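Search this site Enter keyword Go

Smaller Firms Take a Larger Share of Wind Farm Lending

Stirmont, a law firm of 54 attorneys, advised the lenders on the Gunano wind project, which reached financial close in June. The firm acted with local counsel Dinell on land rights and grid access.

The transaction combined a 40 megawatt first phase with an option on a second. Valtonen, the project sponsor, negotiated both phases under one common terms agreement, a structure that shortened the closing list but placed more weight on the intercreditor provisions.

Reader comments

"Were the land leases assigned to the lenders directly?"

"Our closing list ran to 75 items. I would welcome a follow-up on the second phase."

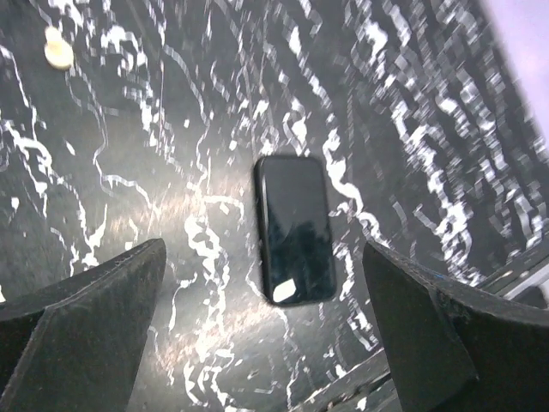 "The grid access point deserves its own article."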